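Margareta Costache has lived in Wasness long enough to remember when the choir practised in the old dairy office and everyone kept their coats on. She laughs about it now, sitting in her kitchen with the window open and a pot of tea going slowly cold between us, but she says the singing was never better than in those first winters.

"You sang louder because you were freezing," she tells me. "And there were only 17 of us, so if you weren't pulling your weight the whole street knew about it!"

She came to the choir through a neighbour who needed a lift on Friday nights and couldn't bear the thought of her sitting outside in the car for two hours. Margareta had sung as a girl, mostly at weddings, and hadn't opened her mouth in front of strangers for years. She was put with the altos, where she has stayed, although she admits - with a bit of a sideways look - that she has always fancied herself a soprano.

The songs are the thing she most wants to talk about. Many came from her grandmother, who carried them in her head and sang them differently depending on her mood, so that writing them down was a kind of argument. "I'd sing a verse the way I knew it and my aunt would ring up and say no, no, that's the Neagu side of the family, we never did it like that." She has both versions in her folder. The choir sings the aunt's.

Last August they sang at the Stivetti hall to 300 people, the biggest crowd they've had. Margareta doesn't remember much of the first half. She remembers the second half very well, especially the lullaby, when a baby up the back joined in and the conductor simply slowed down and let it.

I ask whether she gets nervous. "Oh, terribly," she says, and pours the tea anyway. "I eat a banana and I don't talk to anyone. My husband knows to go and look at the car."

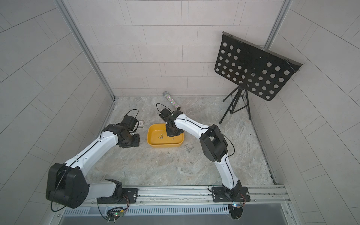
Learning by ear

New members don't get sheet music for the first 3 weeks. Margareta sings a line, they sing it back, and on it goes until the tune has settled. Some of them find it maddening, and she has plenty of sympathy for them, having been maddened herself by the Sastine carols, which change key whenever you've got comfortable.

"You'll get it in the shower," she tells them. "Everybody gets it in the shower."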